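Search news releases
Enter keyword

Morkiden opens up its Branduvari collection: 2,000 simulated examples of a robot arm at a server rack

TAIPE, March — I've been itching to write this one! Starting this month, anybody working on robot learning can ask us for Branduvari, the set of examples our small team at Morkiden has been building in simulation since last fall.

We wanted an arm that could learn its way around rack equipment, and you can't learn much from a handful of tries. So 7 of us took turns steering a simulated arm by hand, run after run (my wrists have opinions about this), until we had 600 runs we were happy to keep. Our friends at Skosinell then helped us replay those with changes to the lighting, the rack position and the starting pose of the arm, and that's how we got to 2,000.

Every example comes with the joint positions, the gripper commands, the rendered views and a plain-text note on what the operator was trying to do. We also left in 159 failed tries, marked as failures — our own early models got a lot more careful once they'd trained on them, and I'd love to hear if yours do too.

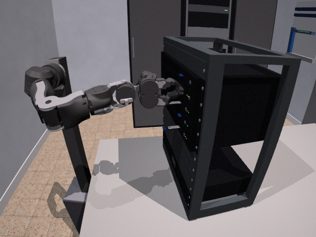 A simulated arm with its gripper up against the front of a server rack, from the Branduvari collection.

The set is free for schools and research labs, and companies can write to us for a license. We're still collecting, mostly runs with tighter spaces between units, and the next batch goes out to everyone who already has the first. If there's a rack task you wish we'd cover, send it over! Requests go to the Morkiden data desk in Taipe, and yes, a real person on the team reads them all.

Share 14
Comments 3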